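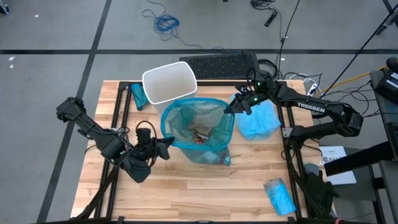 Re: Plellgate pay-as-you-throw pilot, starts January

Veerle Boersma wrote:
> The Custent report is in. Households on the pilot streets put out
> less trash once they had to buy the official bags. Ekov will supply
> bags for all 1128 addresses. I think we should support it as a
> neighborhood and stop arguing.

Veerle, I read the report twice and I'm still not sold.

The pilot covered 2 streets for 3 months. Both are single-family homes with garages. The apartments on Wouters Lane have a shared dumpster and weren't in it, so I don't see what the report can say about them. It also weighs only what the trucks picked up. If people drove a bag over to their sister's place or stuffed it in the bin behind the grocery store, that shows up as a win.

Then there's the price. At $2 a bag, a family with a baby in diapers pays a lot more than I do, living alone.

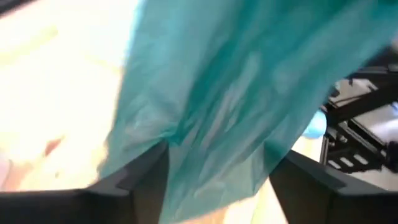 I asked at the last meeting whether the flat fee on our tax bill goes away when the bag fee comes in. The answer was that it would be "looked at." I've heard that one before, when they looked at the sewer charge, and I'm still paying it.

I'd also like to know who picked Custent to write the report and whether Ekov saw a draft. Page 4 reads like a sales sheet to me.

Get me curbside weights from the apartments and a straight answer on the flat fee and I'll read it all again. Until then please don't put my name on the letter.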